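Cahier d'atelier – juillet 2024
Sol de gym, praticable n° 2, suite

Repris les mesures de rebond ce matin avec Senyo. Bille de 3 kg lâchée à 40 cm, toujours sur la zone diagonale (arrivée des rondades flip). Le coin côté fosse est nettement plus mou que le reste. Ressorts Clendska, probablement tassés. À démonter avant la reprise de septembre, pas après comme l'an dernier.

Compté les ressorts sous les panneaux : 781. Le plan Hyvönen en donne plus, mais le plan date d'avant la modif des bordures. Corriger le plan !!
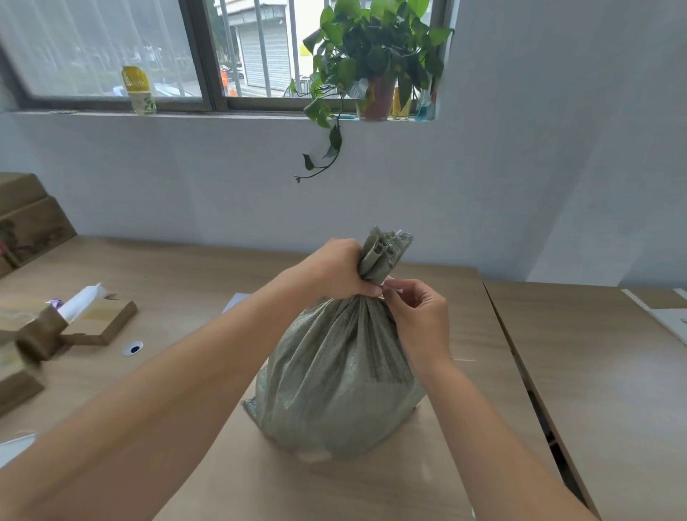 Sac gris-vert, col serré à la main.

Essais élèves l'après-midi : roulade avant, roulade arrière, puis roue. Ju-won trouve que la réception « accroche » au joint entre deux panneaux – velcro mal recollé, je l'ai refait deux fois. Roulade arrière : les petits poussent d'une seule main et partent de travers, rien à voir avec le sol. Mettre le plan incliné pour ce groupe.

Lutz veut passer à la mousse Stesell, plus dense. Pas convaincu. Sur des roulades ça ira, sur un salto on va sentir la différence dans les chevilles. Lui demander une plaque d'essai avant de commander quoi que se soit.
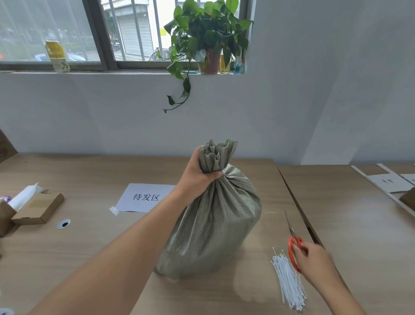

Photo : Chin-lung Shih

Capteur : recalé à zéro, dérive encore un peu après une série longue. Limite fixée à 3,000 coups (notation de la notice, je laisse comme ça), ensuite on réétalonne. Tomás garde le fichier de relevés, ne pas toucher aux colonnes du milieu.

Tapis de réception Gidstead : housse déchirée sur la couture, fermeture OK. Recoudre au fil poissé, le scotch ne tient pas avec la magnésie.

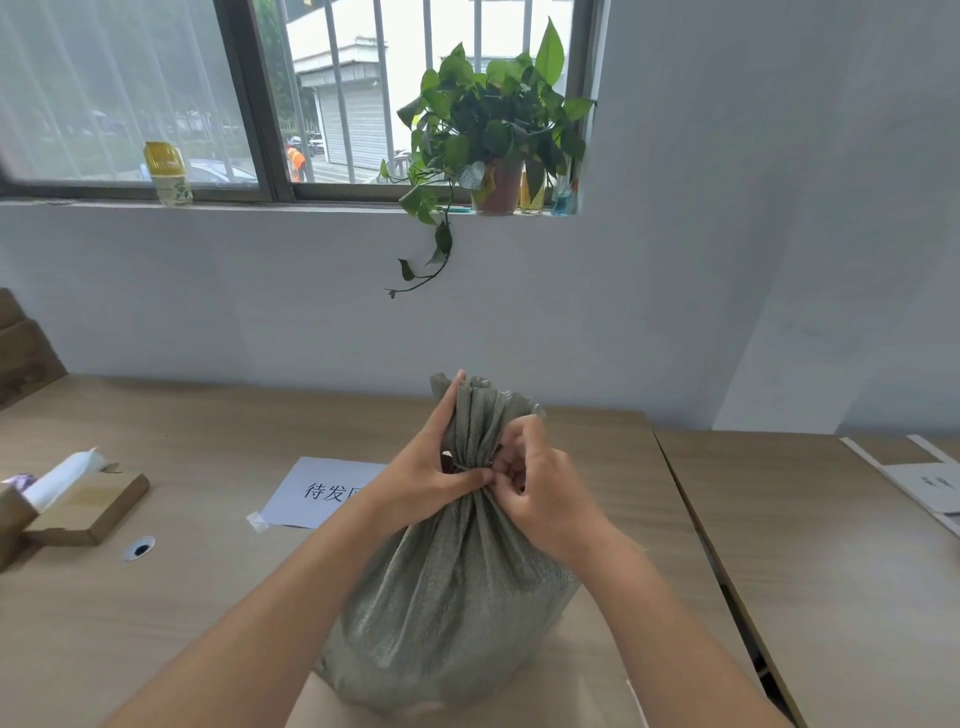
Les deux mains au col, lien fin autour.

Reste à faire
– coin côté fosse, démontage complet
– plaque Stesell (Lutz)
– refaire le traçage blanc, on ne voit plus l'angle
– demander à Senyo ses chiffres du premier passage, j'ai perdu la feuile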